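How to learn a long ballad by heart

I love old story songs, the kind with shipwrecks and ghosts and twenty verses before anyone gets home, and for years I thought you needed a special sort of memory to sing them without the book. You don't! You need a way in, and mine works for the Scottish border ballads, for the Norwegian ones, and for anything else that tells a tale.

Start by putting the words away. Read the whole song aloud once, close the book and tell the story to someone in your own words (the cat will do). If you can't say why the brother comes back in verse seven, you won't remember that he does.

Next, break the story into scenes. A ballad of 15 verses usually gives you four or five: the quarrel, the journey, the meeting at the well and so on. Give each scene a short name and write those names on a card. That card is the only paper you're allowed from now on.

Now learn the last scene first. I know it sounds daft, but you'll always be singing towards the part you know best, and that feels wonderful. Sing it nine times over a couple of days, then add the scene before it.

Watch out for the twins, those verses which are nearly the same apart from one line. Ballads are full of them. Pick out the word that changes and lean on it hard while you practise. "Silk" the first time, "wool" the second, and your ear will soon do the sorting.

Once it's all joined up, sing it while doing something else. Peel potatoes, walk to the shops, fold the washing. If the words survive that, they'll survive an audience.
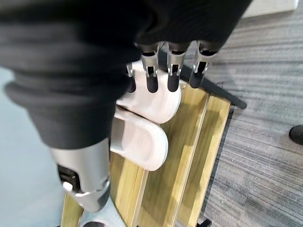 Cuiping Wan wrote to say that the backwards method got her through a Danish ballad she had given up on twice, but that she learns the refrain before anything else, as it gives her a breath to think in. I've tried it since with "The Unquiet Grave", which has no refrain at all, so I hummed a line between verses instead. It helped! I dropped the humming after a week and the verses stayed put.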